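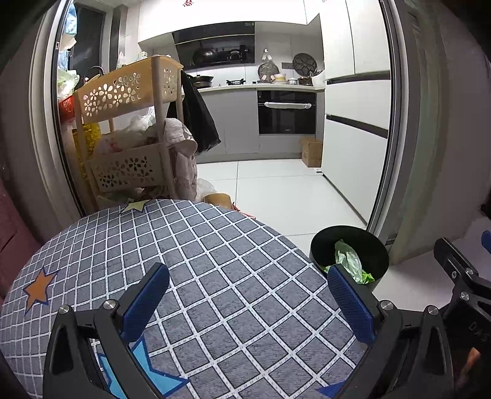
제4권 2874호 · 설치 및 사용 안내

4장. 원형 테이블보 재기, 씌우기, 세탁하기

이 장은 릴리츠(Rillitz) 원형 테이블보와 바스타우(Bastau) 미끄럼 방지 받침을 함께 쓰는 경우를 기준으로 썼다. 받침 없이 쓰는 분은 4.2절의 2번을 건너뛰면 된다. 받침이 꼭 필요하냐고 묻는 분이 많은데, 무거운 면직물이라면 대개 필요 없다. 포장에는 "모든 식탁에 필수"라고 적혀 있지만 그 문구를 그대로 믿을 이유는 없다고 본다.

4.1 치수 재기

1. 식탁 위를 비운다. 접이식 날개가 있는 식탁은 평소 쓰는 상태로 펴 둔다.

2. 줄자를 상판 한쪽 끝에 대고 중심을 지나 반대쪽 끝까지 잰다. 중심이 어디인지 모르겠으면 줄자 한쪽을 고정하고 다른 쪽을 좌우로 움직여 가장 큰 값을 적는다.

3. 방향을 직각으로 돌려 한 번 더 잰다. 두 값이 다르면 식탁이 타원형이다. 판매 페이지에 "원형"이라고 되어 있어도 실제로는 타원인 식탁이 적지 않다.

4. 늘어뜨릴 길이를 정하고, 그 값의 두 배를 지름에 더한다. 한쪽 길이만 더해서 주문하는 실수가 가장 흔하다.

5. 의자를 식탁 밑에 넣고 앉는 면의 높이를 확인한다. 늘어진 천이 앉는 면에 닿으면 일어설 때마다 천이 딸려 온다.

주의: 포장에 적힌 치수는 세탁 전 치수다. 제조사는 "거의 줄지 않는다"고 하는데, 얼마가 "거의"인지는 어디에도 적혀 있지 않다. 첫 세탁이 끝날 때까지 밑단을 줄이거나 자르지 말 것.

4.2 씌우기

1. 상판을 마른 천으로 닦는다. 왁스를 먹인 상판이라면 왁스가 완전히 마른 다음에 시작한다. 덜 마른 왁스는 천 뒷면에 배어 얼룩으로 남는다.

2. 받침을 깐다. 받침은 상판보다 작아야 한다. 가장자리 밖으로 나온 부분은 가위로 잘라 낸다. 오돌토돌한 면이 아래로 간다. 설명서 초판에는 이 방향이 반대로 인쇄되어 있었으니 구판을 갖고 있다면 고쳐 적어 두기 바란다.

3. 테이블보를 네 겹으로 접어 뾰족한 모서리를 찾는다. 그 점이 천의 중심이다.

4. 접은 모서리를 상판 중심에 맞추고 한 겹씩 펼친다. 한꺼번에 펼쳐 던지는 방법은 광고 영상에서나 잘된다.

5. 한 걸음 물러서서 밑단이 바닥과 나란한지 본다. 짧은 쪽이 있으면 반대쪽을 당기지 말고 짧은 쪽 천을 살짝 들어 내린다. 당기면 받침까지 같이 밀린다.

6. 격자나 줄무늬가 있는 천은 무늬의 한 줄을 벽이나 창틀에 맞춘다. 격자가 마름모로 놓이는 무늬라면 꼭짓점을 기준으로 삼는다. 흩어진 별무늬만 보고 중심을 잡으려 하면 잘 맞지 않는다.

참고: 원형 천은 어느 방향으로 놓아도 똑같다는 말이 있다. 민무늬라면 맞지만 격자무늬에서는 조금만 돌아가도 눈에 띈다.

4.3 고정하기

실내에서는 고정할 필요가 없다. 마당이나 베란다에서는 다음 가운데 하나를 고른다.

집게: 노구치(Noguchi) 집게는 얇은 상판에 잘 물린다. 상판이 두꺼우면 벌어진 채로 헐거워지므로 사기 전에 두께부터 잰다.

추: 프루크뷔(Prurkby) 추는 밑단에 매다는 방식이다. 바람이 약할 때는 쓸 만하다. 강풍에도 버틴다는 설명이 붙어 있으나 우리 베란다에서는 그렇지 않았다. 흔들리면서 정강이를 치기도 한다.

고무 밴드: 상판 아래로 두르는 방식이며 원형 식탁에는 이쪽이 가장 무난하다. 햇볕에 오래 두면 삭으니 철마다 당겨서 확인한다.

주의: 어린아이가 있는 집에서는 추를 쓰지 말 것. 뜨거운 음식이나 음료가 놓인 상태에서 천을 잡아당기면 화상 위험이 있다.

4.4 첫 세탁

1. 첫 세탁은 단독으로 한다. 짙은 색 천은 물이 빠질 수 있다.

2. 세탁 전에 흰 헝겊을 적셔 뒷면 구석을 문질러 본다. 색이 묻어나면 찬물만 쓴다.

3. 섬유유연제는 넣지 않는다. 발수 처리된 천이라면 유연제 때문에 발수력이 떨어진다. 다만 처리가 된 천이라도 물방울이 영원히 굴러떨어지리라 기대하지는 않는 편이 좋다.

4. 탈수는 약하게 하고, 꺼내자마자 털어서 넌다. 빨랫줄에 걸 때는 중심선을 피한다. 줄 자국이 식탁 한가운데에 남는다.

5. 약간 축축할 때 뒷면부터 다린다. 비닐 코팅 제품은 다리지 않는다.

6. 다 마르면 지름을 다시 재어 4.1절에서 적은 값과 비교한다. 차이가 크면 영수증과 함께 구입처에 문의한다. 품번은 2571이며, 옷핀으로 달린 종이표에 적혀 있다. 종이표는 세탁 전에 떼어 보관한다.

4.5 얼룩

커피와 차: 찬물로 바로 헹군다. 소금을 뿌리라는 조언을 자주 보는데, 우리가 해 본 바로는 물로 헹군 것과 차이가 없었다.

기름: 주방 세제를 얼룩에 직접 묻히고 잠시 두었다가 미지근한 물로 헹군다.

촛농: 굳힌 뒤 숟가락 등으로 긁어내고, 종이 사이에 끼워 낮은 온도로 다린다. 색이 든 초는 염료가 남을 수 있다.

크레용과 사인펜: "수성"이라고 적힌 펜도 다 지워지지는 않는다. 안 보이는 곳에서 먼저 시험한다.

4.6 보관

접어 두면 접힌 자리에 금이 생긴다. 굵은 종이관에 말아 두는 편이 낫고, 관이 없으면 접는 위치를 매번 바꾼다. 비닐봉지에 밀봉하지 않는다. 장마를 앞둔 5월에는 한 번 꺼내 바람을 쐬어 준다.

개정일 22/04/2019. 4.2절 2번의 받침 방향을 바로잡고 4.3절에 고무 밴드 항목을 추가함. 코팅 제품의 세탁은 5장을 볼 것.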